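Fil un peu long sur les kits de patchwork « au mois ». Je couds depuis assez longtemps pour me méfier, et pourtant j'ai pris celui de Tallel en juin.

1/ Le principe : un bloc par mois, tissus prédécoupés, patron imprimé. Prakenix, la boutique qui le distribue, promet un dessus de quilt fini « sans une seule mesure à prendre ». J'ai sorti la règle quand même.

2/ Premier sachet : des étoiles de l'Ohio. Les carrés sont corrects. Les triangles, eux, ont été coupés sans le moindre surplus. Qui coud des triangles au biais sans marge pour recouper ? Pas moi, en tout cas pas deux fois.

3/ Le tissu s'appelle Brirnura, « coton de patchwork haut de gamme ». Je veux bien. Le mien s'effiloche dès qu'on le regarde et le rouge a teint la lingette anti-décoloration au premier lavage. Le kit déconseille de prélaver. On comprend pourquoi : les pièces rétrécissent et plus rien ne tombe juste.
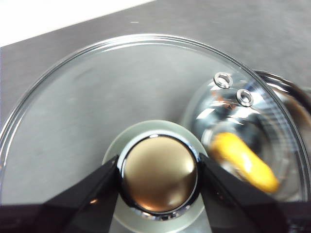 Faut-il prélaver des tissus prédécoupés ?
Mieux vaut s'en abstenir, les petites pièces se déforment et s'effilochent en machine. Testez plutôt une chute du rouge dans un bol d'eau chaude, avec un bout de coton blanc. Si le blanc rosit, remplacez le rouge avant d'assembler.

4/ Parlons argent. 118 euros l'abonnement complet, port non compris. Pour 36 blocs, on me dit que c'est donné. Sauf que la doublure, le molleton et la bordure sont en option, et qu'on l'apprend en lisant le bas de la dernière page.

5/ Le patron compte 568 pièces. Je les ai pointées sur la liste, sachet par sachet : il m'en manquait dans deux sachets. Le service client a répondu de « puiser dans mes réserves ». Mes réserves ne sont pas dans leur gamme de couleurs, évidemment.

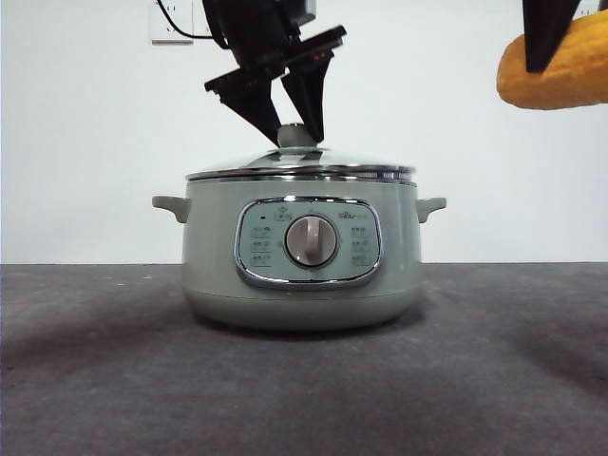

6/ Autre chose qui me chiffonne, la fameuse couture d'un quart de pouce. Le patron la donne en pouces, la fiche de montage en millimètres, et l'arrondi n'est pas le même d'une page à l'autre. Sur un bloc, ça passe. Sur une rangée entière, mes pointes d'étoiles partaient se promener dans la bordure.

7/ J'ai refait une rangée avec un pied à guide et un bloc témoin de 30 cm. C'est mieux – pas parfait. Le repassage compte aussi : la fiche dit d'ouvrir toutes les coutures, moi je les couche vers le foncé et les intersections s'emboîtent bien mieux.

8/ On m'a conseillé la méthode Subramaniam, assemblage par bandes puis recoupe. Les vidéos sont jolies. Je demande à voir le dos du travail, qu'on ne montre jamais. J'essaierai sur des chutes.

9/ Bilan provisoire : les dessins sont bons, les couleurs aussi, la coupe beaucoup moins. Si vous hésitez, demandez à acheter le patron seul. Ils le vendent, il faut juste insister un peu par mail.

10/ Il me reste la bordure à poser. Si quelqu'un a vu un Tallel terminé, lavé plusieurs fois, je veux bien des photos du rouge.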